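Folding on a big table vs. folding on the bed
Forum: Laundry & Linens

manju_pathak wrote:
OK so I've gone down a rabbit hole with folding this month and I need opinions. I used to do everything on the bed, and my back hated me for it. Now I have the use of a big white table with a glossy top and I'm a convert! The one thing I can't get right is dark stuff. Anything long and black slides all over the place, and the pointed end lifts up and creases right where I don't want it. I've been laying a yellow cloth under part of it to see if that gives it some grip. The jury is out.

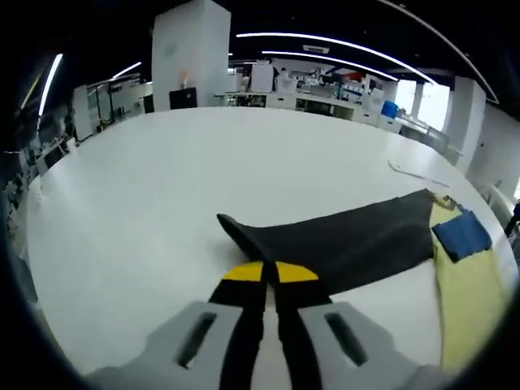

Bhupendra Shakya: Slippery tops are the worst for folding, sorry. I had one at my old place in Zelldale and gave up after 2 weeks. Put a towel over the whole thing, or go back to the bed with a board under the mattress pad.

manju_pathak wrote:
But the smooth top is what I like about it! I can swing a pair of pants around without it catching on anything. On the bed I was tugging the comforter along with every leg.

kanchan_c wrote:
With Manju on this one. I fold for five people and a towel on the table bunches up by the third shirt. What helps me with long pieces is flattening from the middle out to the ends, then folding the narrow end back first. Do the wide end first and the narrow one flips up on you every time.

ashok.shukla wrote:
Or just hang the pants? I bought a 12 pack of Zasteo clip hangers and haven't folded a pair since. I don't get the appeal of stacks at all.

kanchan_c wrote:
Some of us have one closet, Ashok :)

manju_pathak wrote:
Ha, same, no closet space. Anyway I tried it again with the yellow cloth spread out flat first (yellow-green really, it changes with the light) and the blue piece folded up on top of it. Long dark gray strip stretched out along the top. I like having a bright cloth under dark clothes, I can see the edges so much better and I'm not squinting at black on black. 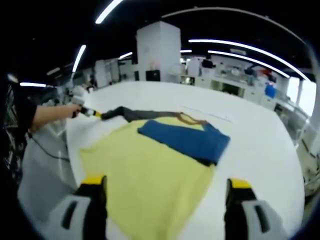 Zelldale, December 2023

Copying this over from the notes I keep for our little laundry group, so forgive the heading. Tried so far: bare table, cloth under half, cloth under everything. Cloth under everything is my favorite for shirts. For pants I still go back and forth. Kanchan, your narrow end trick is next on my list. Does it work on stretchy fabric too?

kanchan_c wrote:
Mostly. Leggings do whatever they want.

shalini_j wrote:
I'd skip the cloth and get one of those flat Endus folding boards. Mine has done maybe 300 shirts and the hinge is still fine. No good for pants though, too short.

Bhupendra Shakya: Still say towel. Pull it tight and clip it under the rim and it won't bunch.

manju_pathak wrote:
Clips, OK, I hadn't thought of that. What size do you use? My tabletop is round, so I'm not sure they'd sit right on the curve.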